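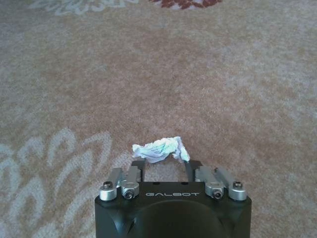 By the Year 10 Geography group, Brallow Secondary College
Last updated: November

Household waste in Morum: what we throw out and where it goes

Our project looked at what households in Morum put in their bins. We gave a survey to 101 homes and got 100 back that we could use. One had been filled in with pencil and got rained on.

Food scraps were the biggest part of the general rubbish. Paper came next, mainly tissues, paper towel and greasy takeaway boxes. Tissues can't go in the recycling because the fibres are too short. In 30 homes they were going in there anyway.

We also asked what people do with old furniture. Most said they keep it until they move house.

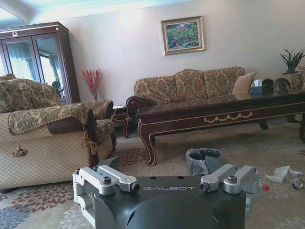 Living room with patterned armchair and carpet.

Armchairs were the item people most wanted to get rid of and hadn't. The transfer station at Plutbridge takes them, but you need a trailer and it closes at 2 pm. The op shop on Abernathy Street will only take a chair if the fabric isn't torn.

We think Morum should have a hard rubbish pickup twice a year and a green bin for food scraps. If we did the survey again we would ask how many people live in each home, as we couldn't compare big and small households.

Filed under: Student Work, Geography, Environment

Contact the school office | © Brallow Secondary College | Back to top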